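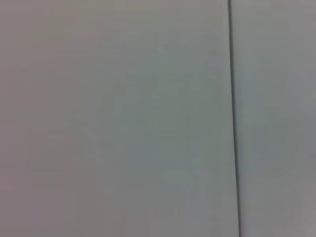 Figura 3. Junta entre dos paneles contiguos de superficie mate, de color gris claro, vista a muy corta distancia.

4.2. La junta como lugar de conflicto doméstico

Quien haya vivido alguna vez en un piso amueblado por otra persona sabrá que las superficies lisas no tranquilizan a todo el mundo por igual. En las entrevistas que sostienen este capítulo, la palabra «junta» apareció mucho antes de que la introdujéramos nosotros en el guion, y apareció casi siempre acompañada de un verbo de limpieza: repasar, rascar, insistir. Una línea oscura y estrecha como la de la Figura 3 es, para el fabricante, una tolerancia de montaje; para la persona que pasa el paño cada mañana es una especie de vecino con el que hay que entenderse.

Conviene recordar que el material de partida procede de las 379 respuestas al cuestionario postal de Vernthorpe, completadas después con visitas a los hogares que aceptaron recibirnos. Pedíamos a los participantes que nos contaran, con la extensión que quisieran, qué partes de su casa les daban más trabajo y cuáles les daban más gusto. Muchos respondieron a las dos preguntas con el mismo objeto, cosa que al principio tomamos por un error de lectura del formulario y que acabó siendo uno de los hilos más fértiles del estudio.

Una de las informantes, de 74 años, nos recibió en la cocina y tardó un buen rato en dejarnos hablar de la cocina - antes hubo que hablar de sus hermanas, del precio de la fruta y de un viaje a la costa que todavía le duraba en la voz. Cuando por fin llegamos a los armarios, lo resumió así: «Lo liso se limpia solo. Yo limpio las rayas». La frase nos parece valiosa por la distribución del trabajo que contiene. La superficie queda fuera de la contabilidad del esfuerzo, y toda la atención se concentra en un tramo de muy pocos milímetros.

Panagiotou, en su trabajo sobre interiores de posguerra, había propuesto ya que la ausencia de molduras desplaza el cuidado hacia los bordes. Nuestros datos van en la misma dirección, aunque con un matiz que nos gustaría defender aquí con cierta calma. En las viviendas que conservaban muebles con moldura, los entrevistados hablaban del polvo como de algo repartido, casi atmosférico, que volvía con las estaciones. En las viviendas con frentes lisos hablaban de suciedad localizada, con nombre y dirección, y con frecuencia señalaban el punto exacto con el dedo mientras seguían conversando de otra cosa.

Sobre la percepción del paralelismo hay menos acuerdo. Gaurav Pal sostiene, en los comentarios que amablemente hizo a una versión anterior de este texto, que el ojo no entrenado tolera mal una junta que se abre y bastante bien una junta que se inclina. Siete de nuestros informantes dijeron exactamente lo contrario, y lo dijeron con vehemencia. Uno de ellos había colocado un calendario sobre la unión de dos puertas Clamon para no verla desde la mesa, y nos confesó, riéndose, que en septiembre se le había olvidado pasar la hoja y que prefería tener el mes equivocado a quitarlo.

Los catálogos, entretanto, apenas se ocupan del asunto. De los folletos comerciales reunidos para el fondo Jaiswal, los de la casa Funora son los únicos que dedican un párrafo a las uniones, y lo hacen en un lenguaje que recuerda más a la sastrería que a la carpintería: se habla de «caída», de «encuentro» y de «remate». Volveremos a este vocabulario en el apartado 4.4, al tratar de los montadores, que lo usan también, aunque con bastante más ironía.

Queda por último la cuestión del color. Los grises claros y mates recibieron elogios por su discreción y reproches por la misma causa, a veces dentro de una sola entrevista. Hemos optado por no codificar estas respuestas como contradictorias. Las transcribimos enteras en el Anexo B, donde el lector paciente encontrará también las notas de campo correspondientes a cada visita.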